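Toy corner, Purkby room
17/11/2024

Continued the sorting of the play food and the small animals. Last time in April the Ellery set and the Kekodier set got mixed, and I never separated them properly. My list says 74 pieces together, but it is an old list and I don't trust it much.

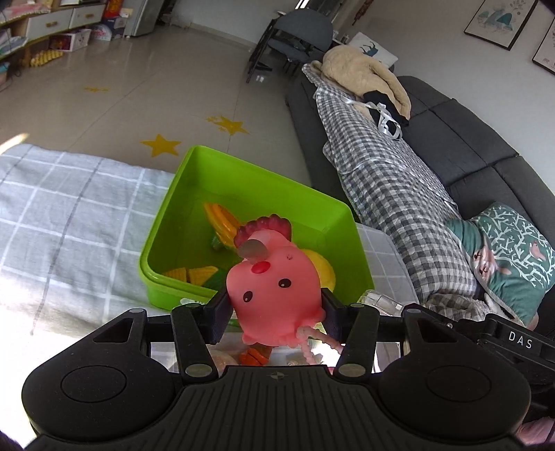
The rule for now is simple: food goes in the green bin, animals go in a bag until I have checked them for cracks. Cut vegetables stay with their other half if I find it. The corn is already in the bin, both the whole cob and the yellow piece. The pink chicken with the cord under its body should go to the animals – I must look at the knot, a child will pull there first. Washing at 32 degrees with mild soap, 8 minutes, then on a towel.

Clear containers I keep apart, they scratch easily. The Clorkden lids don't fit them, I tried again today.
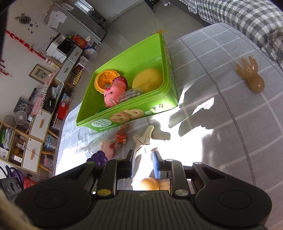

So I will order other lids, or use the containers without. The mat also needs a wipe before the pieces go back on it. Next to do: correct the list, write new labels, ask if the second box can be 90 cm lower on the shelf so the children reach it themselves.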